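**Budgeting the second bench cell: a thread**

1/ Pamard approved a second two-arm cell in November. I own the purchase list. Posting the planning notes, mostly for people who have to defend a similar spreadsheet.

2/ The arms are the easy line. Two of them, one quote, one lead time. Every overrun on cell one came from the rows underneath: fingers, mounts, cables, frame, lighting.

3/ Fingers first. We run two-finger grippers with stepped inner edges. Morelli sells the fingers in pairs only. Budget spare pairs at the start, on the same PO. Ordered later, they carry their own freight charge and a separate minimum.

4/ Freight plus minimum on our last small Morelli order: $103. The parts on it were worth less than that.

5/ Table. I priced a machined aluminum bench and dropped it. A wood top takes clamps fine at our payloads. Check overhang before you buy. A bracket needs an edge it can grip, and many office tables have an apron in exactly the wrong place.

6/ Cables. Measure along the path the cable takes with the arm at full reach, then add slack. Straight-line distance from base to outlet is a useless number. I have the purchase history to prove it.

7/ Window placement costs money too. Daylight from behind the table washes out the wrist camera, and you get streaks of reflection across the top. 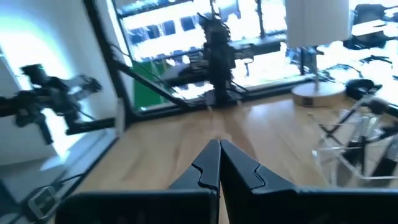
8/ Options I priced for the light problem:

- Blackout roller shade, made to width
- Matte mat for the tabletop
- Turning the whole cell 90 degrees
- Camera with better dynamic range

9/ The shade wins on price. Turning the cell is free on paper and costs a day of recalibration, so it goes in the labor column. The camera is deferred. A lamp on the table is no fix for a bright window and I have taken "task lighting" off the list.

10/ Frame. Black struts from Trunda, cut to length. Dario Barbieri wants the uprights moved outward so the arms can be parked without folding. That adds $102 in strut and no new connectors. Approved.

11/ Clear acrylic: order it cut. We don't have a saw that leaves a clean edge, and rework time on sheet goods is the kind of cost that never shows up in a budget until someone asks where Saturday went.

12/ Current subtotal for everything that isn't an arm or a gripper: $1254. That includes the shade, the frame, cables, clamps and acrylic. It excludes tax and the Candon service plan.

13/ On the service plan. Candon quotes per arm, per year, and counts grippers separately. Two arms with grippers means 4 covered items. Annunziata Farina asked whether we could cover the arms alone. Yes, and that's the version in the sheet. Fingers are a wear part and excluded either way.

14/ Order of purchase: arms, then frame, then everything with a cable on it. Don't buy cables before the uprights are fixed in place. Acrylic last, measured from the assembled frame and never from the drawing.

15/ Still open: shade color, and whether the spare gripper comes out of this budget or the maintenance one. Will add the final sheet to this thread once finance has signed the PO.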